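Skendano Suture: a learned policy for the first bite of a running stitch

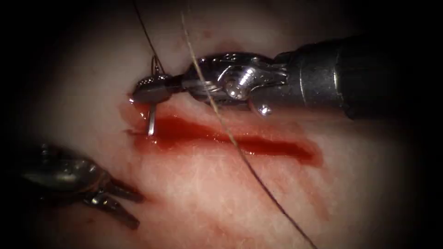
4 min read

Skendano Suture is the research add-on for our two-arm bench system, and it does one job: it takes a curved needle that is already held in the driver and places the first bite at the end of a long incision. We have been working on this at Costdale for longer than we'd like to admit, and the version released in September is the first one we are really happy to hand to other labs!

Why the first bite? If you've ever tried to automate a running suture, you know the later throws get most of the attention. But the first one sets up everything. The driver has to come in over the cut, find its end under blood, and push the tip in at a steep angle while a long thread trails across the instrument and the tissue. Blood hides the edge of the wound, the light falls off fast toward the sides, and the polished wrist links throw highlights that look a lot like a needle to a vision model. We lost months to those highlights.

How it works

The policy sees one fixed camera view plus the joint states of both arms. It does not use depth, and it does not use markers on the tissue or the instruments. Every step, it predicts a short chunk of motion for both arms, runs the first part of it, then looks again. Elif Naz Avcı built the training recipe and Ebuka Tijani wrote the part we're proudest of, which is a small side network that tracks the needle arc on both sides of the jaws. When the tip goes into blood and disappears, the visible upper arc is enough to keep a good guess of where the point is going.

The second arm is trained together with the driver. Its grasper waits open near the end of the cut so it's ready to receive the needle or steady the edge. Early on we trained the arms separately and they bumped into each other constantly (there are some very funny recordings of this). Training them jointly fixed nearly all of it.

What we trained on

The release model learned from 780 teleoperated demonstrations, recorded by 5 operators on tissue with cuts of different lengths and directions. Cempaka Nasution insisted that we keep the clumsy demonstrations in, as long as they ended with a usable bite, and she was right. A policy trained only on the clean ones froze whenever the needle slipped a little in the jaws. With the messy ones included, it backs off and comes in again.

Results on our bench

We ran 348 trials on tissue the policy had not seen. The starting pose of both arms was changed each time, and so was the thread: sometimes pulled aside, sometimes lying right across the wrist and the wound. A trial counted only if the needle went in within the marked tolerance and the grasper stayed clear.

The biggest gains came in the bloody trials. With the arc tracker switched off, the policy tended to stall just above the surface. With it on, it commits. Grímur Grímsdóttir went back through 161 of the recordings by hand to sort the failures, and the most common one by far was loose thread caught under the jaws. That is the next thing on our list, and we already have a branch that treats the thread as something to avoid.

What comes with it

Model weights and training code
The full demonstration set, with joint states and video in sync
The arc tracker as a separate module, if you only want that
Calibration routine for one fixed camera
Failure labels from the hand review
Setup notes, including the lighting we use

What you need

A two-arm bench system with a needle driver on one side and a grasper on the other. We develop on the Damasceno controller, and there's a bridge for Dosness that two partner labs are using every day. One decent workstation graphics card will run the policy in real time. Training from scratch takes longer, so most groups start from our weights and add some of their own demonstrations.

Research use only. The package is for bench work on tissue and phantoms, and it has no clearance for use on patients.

Questions about the method, or about fitting it to your own arms, go to Faizal Harahap at the Costdale bench. He loves getting failure videos, so send those too.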